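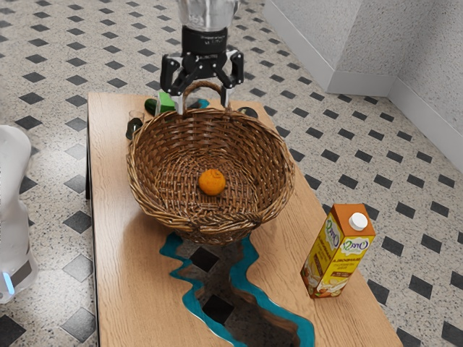

Simulated table, basket task. Gripper open on either side of the basket handle; one orange inside.

Sorness Basket Handling Set

Summary

This set holds 400 simulated runs of a single robot arm working with a wicker basket on a table. It was built to help the packing site at Tinelport decide which parts of the hand-packing job could pass to an arm, and what the packers on those benches would do afterwards. It is maintained by Gediminas Sepp at Plisten.

Version notes

Version 2 replaces the August release. The August release had 405 runs. Five were removed after duplicate start states were found. Run numbers have not been reassigned, so there are gaps in the index.

Contents

runs/ joint positions, gripper opening and rendered views, one folder per run
scenes/ object lists and start positions
work_notes/ task breakdown from the packing benches, with names removed
splits.txt training and test lists

Scene

Each scene has a table, a basket and a mix of grocery items. Cartons and other packaging are textured models. Lettering on them may be mirrored and should not be used for text reading. Table and floor finishes vary between scenes.

Link to the job

At Tinelport a packer fills a gift basket, checks it, lifts it by the handle and carries it to the wrapping bench. The set covers the lift and the set-down only. Filling and checking stay with the packers in the current plan.

The work notes record up to 3 people per bench. Under the plan, one of them would move to a checking post and would clear stopped lifts from a panel called Ye. This is a change of duties and needs training time, which the site has not yet scheduled. The packers also asked for two things that affect the data: the arm should wait with its fingers open until the packer confirms the basket is full, and it should never reach into the basket. Both rules are applied in all runs.

Known limits

No people are modelled. The set says nothing about safe distances and must not be used to support a guarding decision.

Wicker is treated as rigid. Real handles bend under load, so lift forces will be too clean.

Baskets with a loose or broken handle are not included. Packers currently set these aside by feel, and no replacement for that step has been agreed.

The timing figures come from the simulator. Do not compare them with bench rates or use them for shift planning.

Use

Read splits.txt first and keep the test list out of training. Report the version number with any result. Changes to the work notes go through the Tinelport bench leads before release. Faults in the run files should be sent to Gediminas Sepp with the run number and the scene name.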